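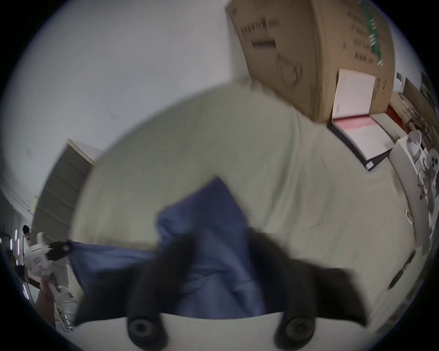 Zuleica Figueiredo
2024-08-20

ok so I've been learning to sew since January and I have opinions now, sorry in advance

first one: prewash your fabric!! I skipped it on my very first skirt (cotton, so pretty, got it at the Rangel remnant sale) and it came out of the dryer fit for a ten-year-old. my niece wears it. she looks great in it, I'm still mad

second: the pattern envelope is lying about your size. I wear a 6 in stores and the Plolham wrap dress put me in something else entirely. measure yourself, cut what the tape says, move on with your life

also please buy real pins. the ones in my starter kit bent if you looked at them wrong

someone asked about the machine, it's a secondhand Halivmont, paid 96 bucks with the case and a bag of bobbins, half of which don't fit it. it hates denim and so do I at this point

zippers: still can't do them. I've ripped out the same one four times this week. my current plan is elastic waistbands until I die

next up is curtains for the bedroom, which everybody says is easy (it's just straight lines!) but have you ever tried to cut a straight line that's longer than your floor? if you have a trick for that, tell me please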